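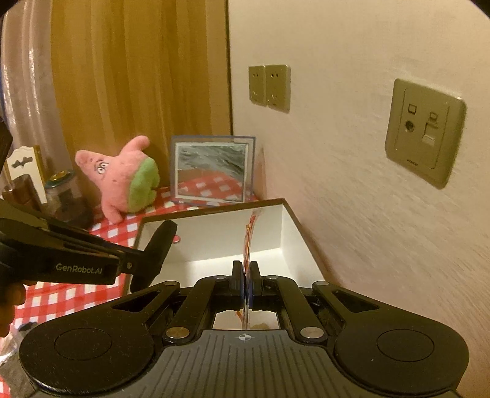

Chapter 4
Boxes, Sheets and Covers: Packing at the Home Table

Reading time: 2 min

Most of the packing in the world is done in large halls, but a good part of it is still done on an ordinary table, in a kitchen or in the corner of a living room. A person who sells a few articles a month does not need a hall. He or she needs a flat surface, an open box and enough light to see into the corners of it. In this chapter we study the open box and the thin sheet which goes into it, and we leave the closing and the labels to Chapter 5.

4.1 The open box

The box for table packing is usually shallow and has no lid at the moment of work. A white inside is preferred by many packers. On a white wall even a small dark speck is seen at once, and it can be wiped away before the goods are put in. A brown inside hides such specks, and the customer is the one who finds them.

The box should stand fully on the table, with no corner over the edge. A tablecloth under the box is allowed. It protects the table, and it keeps the box from sliding when a sheet is pushed against the far wall. A checkered cloth has one more use: the lines of the pattern help the learner to set the box straight.

4.2 The transparent sheet

Thin transparent sheets are more difficult to handle than paper. They bend under their own weight, and against a white wall their edges are almost lost to the eye. For this reason many packers choose sheets with colored strips along the edge. Orange is a good color for this purpose, as it is easy to see both on white and on brown.

The sheet is held near its lower edge, between two points which are close together. If it is held too high, the free part below folds under when it meets the bottom of the box. A slight curve in the sheet is no fault. It gives the sheet some stiffness, in the same way as a curved piece of paper stands better than a flat one.

4.3 The things around the box

Many home packers keep decorations at the back of the table – a soft toy, a framed picture, a plant. These need not be removed. They should only stand against the wall, behind the box, so that the arms can move freely in front. A pink plush figure or a picture with a blue border will not disturb the work if it stays in its place.

Clyde Achterberg, who packed glass covers for the Rosenthal shop in Gronda, advised his learners to practice with one box and one sheet for 90 minutes before they touched any goods. The small firm Pemis gave its new packers 2 such sessions. Learners often find this too long, but the hand becomes calm only with repetition – and a calm hand does not scratch the sheet.

Words to know

Rim: the top edge of an open box.
Mat: the border, often white, between a picture and its frame.
Strip: a long narrow piece of material, here on the edge of a sheet.

Before you continue, prepare a box and one sheet of any thin, flexible material. You will need them in section 4.4, where the sheet is placed along the inner wall.

Contact | © Gritberg Textbooks | Back to top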